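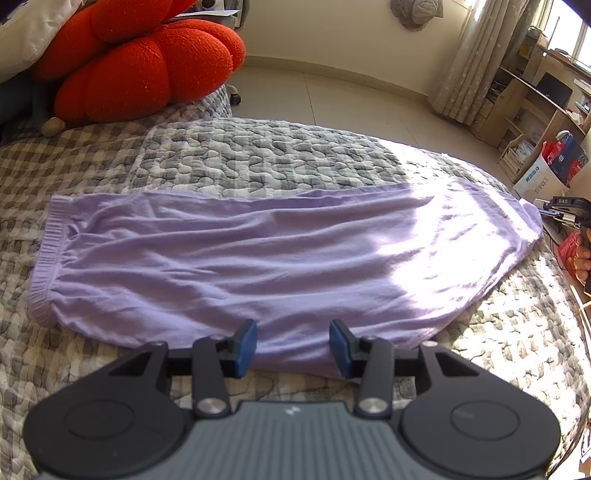
Figure 1. Lavender knit with a ribbed waistband, in direct sun on a quilted bedcover.

TEXTILE CARE AND DURABILITY
Unit 8: Light exposure and colour loss in household textiles
Revised Aug 12, 2019

8.1 Scope

This unit covers the fading of dyed fabrics by daylight indoors. Fading by washing, rubbing and perspiration was treated in Unit 6 and is mentioned only where it interacts with light. Outdoor fabrics (awnings, shade cloth, tents) are left to Unit 9.

8.2 How light damages a dye

A dye looks coloured because part of its molecule, the chromophore, absorbs some wavelengths of visible light and lets the rest reflect. Absorbed energy is mostly given off as heat. In a small fraction of cases it breaks a bond or drives a reaction with oxygen or water, and the molecule no longer absorbs as it did. The loss is permanent. Rinsing, steaming or resting the fabric in the dark will not restore it.

Ultraviolet light carries more energy per photon than visible light and does a large share of the damage. Ordinary window glass removes most of the UVB but passes much of the UVA, along with nearly all visible light. A fabric behind a closed window is therefore still exposed. Blue and violet light can also fade many dyes, so a UV film slows fading and does not stop it.

Exposure is the product of intensity and time. As a working rule, a short period of strong light and a long period of weak light give similar fading if the product is the same. The rule fails at the extremes, particularly where the fabric heats up.

8.3 Factors that change the rate

Fibre. The same dye may behave differently on cotton, wool, nylon and polyester. Disperse dyes in polyester are often fairly fast. Direct dyes on cotton are often poor unless aftertreated.

Depth of shade. Pale shades show a loss sooner than dark shades of the same dye. There is less dye present, and a given loss is a larger share of it. Lavender, pale pink and light grey need particular attention. Mixed shades may also shift in hue when one component fades ahead of the other: a violet made from a red and a blue can drift either way.

Moisture. Cellulosic fabrics generally fade faster when damp. Line drying in full sun combines moisture, heat and UV.

Finish. Residual detergent, optical brighteners and some softeners alter the result. Brighteners themselves degrade in light, and a white fabric may yellow as they go.

Elastic components. Elastane and rubber in waistbands and cuffs are weakened by UV and heat. Loss of stretch may appear before any change of colour.

8.4 Lightfastness ratings

The blue wool scale runs from 1 (very poor) to 8 (excellent). Dyed wool references are exposed beside the specimen, half of each being covered. The specimen is given the number of the reference that fades to the same degree. Each reference takes approximately twice as long to fade as the one below it, so the scale is not linear. A change from 3 to 5 is a large improvement.

The grey scale, used to judge the contrast between exposed and covered areas, is a separate scale and runs from 1 to 5. Students regularly confuse the two. State which one is meant in every report.

8.5 Window exposure exercise

Materials: one strip each of the Kirndale cotton jersey and the Restmont polyester knit, a blue wool card, opaque board, clips, and the log sheet.

Cut each strip to 30 cm. Cover half of its length with the board and clip it flat. Mount strips and card side by side on the north-facing window rack in Room 48. Do not let the strips overlap. Record the start time and the sky condition. Inspect weekly under the standard lamp, never at the window, and return the strips to the same position.

The final inspection is in October. Rate the strips before removing the card. Folded or creased specimens fade in bands and must be discarded.

8.6 Notes on care advice

Advice to a householder should be specific. "Keep out of the sun" is of little use for a bedspread. Suitable wording includes: dry inside out, in shade where possible; bring in when dry; draw the blind during the hours of direct sun; turn or rotate bedding at each change; store coloured knits in a closed drawer.

8.7 Before next week

Read the section on grey scale assessment in the unit reader. Bring the log sheet, with the first entry completed in ink.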